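Chapter 4
Keeping a Local Directory Alive

Before you read: Chapter 3 (getting the first listings in). Have your own test directory open if you set one up. If you didn't, use the Stuvum one, login is in the front matter.

Terms you'll meet: stale listing, claim, orphan category, seed data, verification call, paid placement, duplicate.

Start with the bad news. A town directory starts going wrong the day it opens. Restaurants change hours. A dentist moves across the street and keeps the phone number, or keeps the street and changes the number. A motel gets a new name and the old sign stays up all winter. None of them write to you. Why would they, they have a business to run and your page is one of a dozen they never asked to be on.

Most people who build a local site put all of their energy into the launch. Seed data, a nice map, categories from A to Z. Then a link in the paper, then a quiet summer. Six months on, a visitor drives to a fish place that closed in spring and that visitor is gone for good. You won't hear about it either. Complaints mostly come from owners. Readers just leave.

So this chapter is maintenance. Dull word. Most of the job.

Three kinds of wrong

Sort your errors before you fix any. Wrong facts: hours, phone, address, name. Wrong place: the listing is fine but sits in a category where no reader would look. Wrong to exist: closed, duplicate, or never a business in the first place (you'd be surprised, seed lists bought in bulk are full of somebody's spare phone line from years back).

Wrong facts are fixed by asking. Wrong place is fixed by thinking. Wrong to exist is fixed by deleting, and people hate deleting, becuase the front page says how many listings there are and the number goes down. Let it go down.

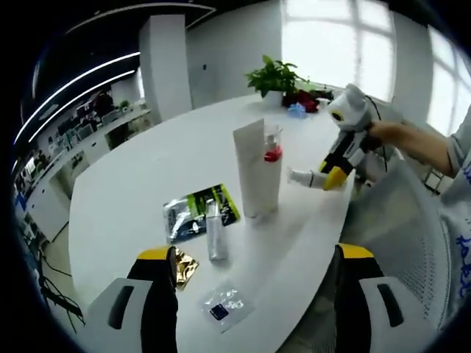

Fig. 4.1 Small packets and a slim bottle on a white table.

A word on wrong place. Category names drift. When the Patum directory opened it had Beauty, Health, and Personal Care as separate headings, each set up by a different person in a different week. A shop selling soap could be in any of them. Owners picked the one nearest the top of the page. Readers picked whichever word was in their head. Rosalie Hauser took over the category tree that fall and merged them into one heading with two branches, products and services, and moved every listing by hand over a weekend. Search inside the site went down after that. Good sign. People were finding things by clicking.

The rule she left behind, still on the wall at Patum: a category with fewer than 5 listings gets merged upward, a category with more than 40 gets split. Not a law of nature. Pick your own numbers, but pick them now, while no one is angry. Once a paying advertiser is sitting in a category you want to split, every change becomes a phone call.

Orphan categories are the other end. Bookbinders, zero listings. Saddle repair, one listing, closed. They came with the template and stayed. An empty page tells the reader the whole site is empty. Hide them until there's something to show.

Claims

A claim is when an owner says this listing is mine, let me edit it. Sounds like the answer to everything. It's a partial answer. Owners who claim are the ones who already care, so thier listings were closest to right to begin with. The barber with no email will never claim. Plan for the barber.

And check the claims you get. Florian Thaler, who ran the desk for the Wallner directories, approved a claim on a tire shop without calling, and the claimant was the other tire shop. Phone number swapped for a month before a customer said something. After that Wallner called the published number for every claim, always, even when the desk knew the owner by voice. Call the number already on file. Never the one in the claim form.

We come back to claims in Chapter 5 with the legal side. For now just the routine.

From the field notes

The next part is taken from a working notebook kept by Hermine Pfister during a re-check of the Grandska listings. Spelling cleaned up a little. Read it for the order she does things in.
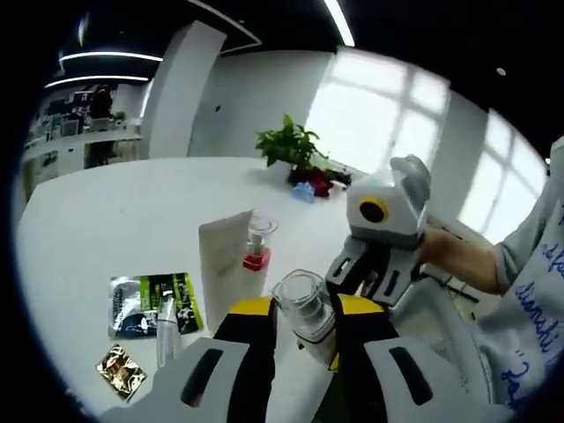
GRANDSKA, November

Started with the main street, both sides, on foot. Printed list, pencil. Phone calls can wait till the afternoon when the shops are slow.

Bakery: open, hours wrong on our page, they close at 2 now. Shoe repair: gone, window papered. Pharmacy listed under two names, old and new, same door. Kept the new one, moved the old name into the "also known as" field so people can still search for it. Hotel wouldn't confirm the room rates. Took the rates off. A missing price is better than a wrong one.

Asked everybody the same thing at the end: what do people call you about that they could have read somewhere? Parking, nearly every time. We have no parking field. Adding one.

Afternoon, phones. Let it ring, try again before closing, try once more the next morning. Then mark it unverified and leave it up with the mark showing. Ottilie wants those hidden. I want them shown. Still arguing.

End of the extract. Notice the walk came first. Four hours on the street settled more listings than the calls did, and it turned up the parking question, which no call script would have asked. Notice also the argument at the end. Ottilie Sutter's side: a reader sees "unverified" and trusts the whole page less. Pfister's side: the reader can decide. Both directories are still running, one each way. Your instructor may ask you to take a side, so have one.

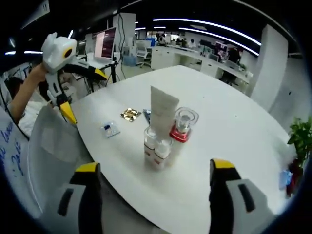
Whichever way you go, write the date of the last check on the listing itself. Small gray type is fine. Month is enough. It does two jobs: the reader knows how far to trust it, and you get a sorted list of what to check next, oldest first. Abílio Quintela calls it the milk date and the name has stuck with a couple of desks. If your software has no field for it, use the notes field and a fixed format. Don't put it in a seperate spreadsheet. The spreadsheet will be lost.

Paid placement and upkeep

Tempting to check paying customers first. Fine, check them first, they'll notice errors and they pay for the phone. But don't stop there. The free listings are what the reader came for. A lodging page with two paid hotels and a row of dead guesthouses sells nothing for anyone, and the hotels will see that in their call numbers before renewal.

Label paid spots. Same word on every page. More in Chapter 5.

To do before section 4.1

Take one category in your test directory. Any one except restaurants, everybody takes restaurants. Sort each listing into wrong facts, wrong place, wrong to exist, or fine. Write down how you found out and how long it took you. Bring the list to class, pencil marks and all, we'll use it in the scheduling exercise in 4.2.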